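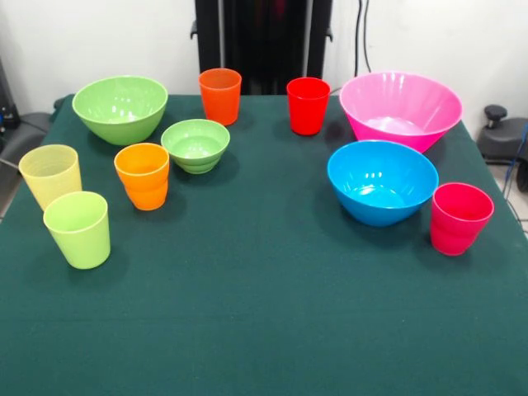 Bright bowls and cups on green felt.

I have been trying to finish the same short story since December, and last week I finally figured out what was wrong with it. It had too many words in it! I know, I know, every writing book says so. But there is a difference between reading that advice and sitting down with your own 1259 words, a pencil and a cold cup of coffee.

The story is set in a little ferry town I made up called Flitau, and I was so fond of the place that I kept stopping to show it off. The bakery, the harbor wall, the widow's blue shutters (I loved those shutters). My main character didn't get out of bed until page three, poor thing.

So one evening I gave myself a rule I would normally hate and cut the whole story down to 600 words. The first pass was easy, mostly weather. The second one hurt. By the third I was going line by line and asking which sentences I would miss if somebody else had taken them out, and the shutters went, and so did a dream I had been very proud of.

I kept the scraps in a separate file, which made me braver — I could always go back and fetch something. So far I have fetched one line, about the ferry bell, and it sits much better near the end than it did at the start.

I still don't love the title. For now it's called "Nandunon," after the boat, and I may change it again before I send it anywhere. In the meantime I've started on the next one, and there is already far too much about a lighthouse in it.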